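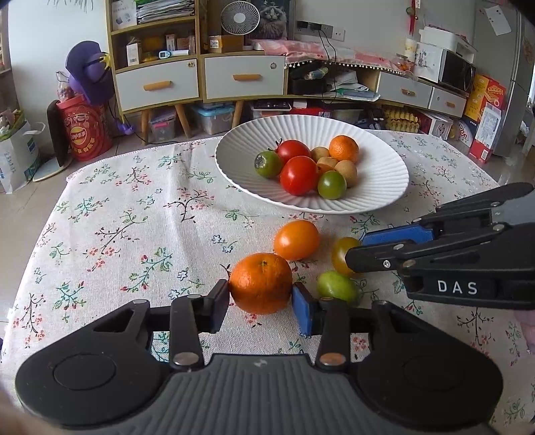

**Figure 1.** Mixed fruit on the cloth and in the ribbed bowl: tomatoes at several colour stages, mandarins and longans.

## 3. Sorting by colour and size

Report section prepared by Mercy Rotich, Kellarness household produce project, 7 November 2023

### 3.1 Purpose

The section tests whether a colour class can be assigned to mixed tomatoes by eye, at a kitchen table, when other fruit of a similar colour is present. The Usuga chart used in the earlier sections assumes a single crop on a neutral grey background. Household storage seldom meets either condition.

### 3.2 Materials

The produce consisted of tomatoes (red, orange, yellowish and green), mandarins and longans. A large white dish with a fluted rim served as the holding area. The tablecloth has a small floral print on a pale ground and was left in place, as the project specifies normal household surfaces.

Tomatoes were graded into four classes:

| Class | Surface colour | Storage |
|---|---|---|
| A | Green | Bench, out of direct sun |
| B | Yellow to light orange, blush permitted | Bench, checked daily |
| C | Full orange | Bench, eat within 2 days |
| D | Red | Eat first |

Mandarins and longans were recorded by type only. The budget for the complete project was 3000 cents, including the chart.

### 3.3 Observations

Classes A and D presented no difficulty. Green and red fruit could be graded without lifting them from the dish. Class C was the weakest. An orange tomato beside a mandarin is close to it in colour and overlaps it in size, so the grader must rely on surface texture – smooth and glossy for the tomato, dimpled for the mandarin peel.

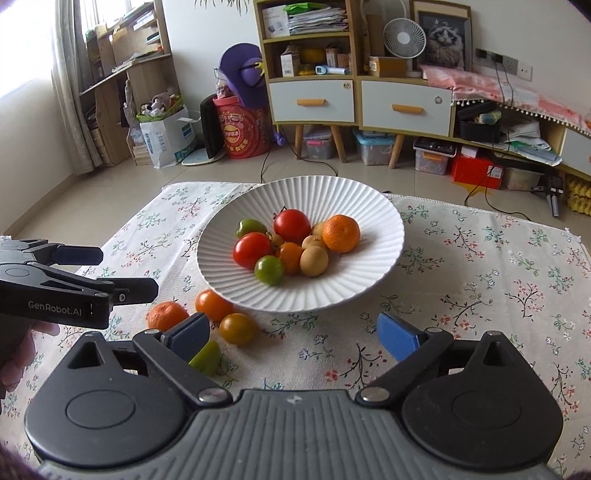
**Figure 2.** Produce grouped at the centre of the plate, with four pieces on the cloth at front left.

Class B needs a wider definition. The yellow-brown tomato in Figure 2 does not match any swatch on the Usuga chart, and was entered as B with a note. Calyx and stem were not used as criteria, being absent from many of the tomatoes.

### 3.4 Limitations

Colour was judged under room light only. No firmness readings were taken, and the Drateck gauge will not be available until December. Varieties that are orange or green when ripe would be misgraded by this method.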